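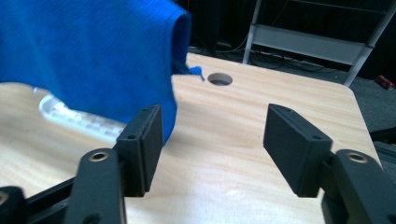

2 min read

Oct 18, 2020

Towel bench, Stilwood room. Me (Kamala) am only, Sivaprasad out until after lunch. Writing fast, want to get the second lot in the wash before he needs the sink.

Blue one on the light desk today, the one with the cable hole at the back. Blue shows up so much better on that pale top than on the gray bench, should have moved over in July when we first talked about it. Glare in the middle of the desk though. Try the blind half down.

Loose thread by the hole, on a little tuft sticking out of the fold. Did NOT pull it. Note for S.: please don't pull it either, snip with the small scissors, flush. Last time somebody pulled one on the Pai set and we lost half a hem and had to write off the towel.

White piece stays on the desk under the cloth for now, rounded ends, you'll find it if you lift the hem. Don't put it back in the drawer, I still need it this afternoon.

Wash log so far
Brerkel set, blue: 44 cycles done. Pile still soft, still fuzzy to the hand. Color good, darker down one side depending how the light falls so don't write "faded" until it's been checked flat by the window.
Todimero set: 4 cycles behind, my fault, machine was tied up.
Pai set: stopped, see above.

Hem check. Do it hanging first, then flat. Hanging, the corner drops to a point and you can see if the edge is pulling to one side. Flat you can't see that at all. I had this the wrong way round on the old sheet, sorry, fixed now. Sheet is in the blue binder, old copies in recycling.

Weights: blue came out at 192 g on the small scale after overnight on the rack. Seems low?? Reweigh. Scale was sitting on the uneven end of the bench and I dont trust it there. If it's still under 200 write it down as is and we'll argue about it later.

Tag. Small whitish bit at the hem. Leave it on. Siva wants to cut the tags before drying and I get why, but then we can't tell the sets apart once they're in the basket, and the marker we tried washes out. Maybe a stitch in colored thread at the corner? Red for Brerkel, yellow for Todimero. Needs a needle that isn't bent.

Lint: filter emptied, nearly 2 g, bagged and labeled. Mostly from the first rinse I think. Bag is on the shelf over the dryer, not the one by the door.

To do
reweigh blue
snip thread
Todimero, catch up, two cycles today if the machine is free
more clips, the plastic ones leave a dent in the pile
ask Sivaprasad where the detergent scoop went

Later, 3ish. S. back, thread snipped. He has the scoop. Reweigh not done yet, scale battery is flat.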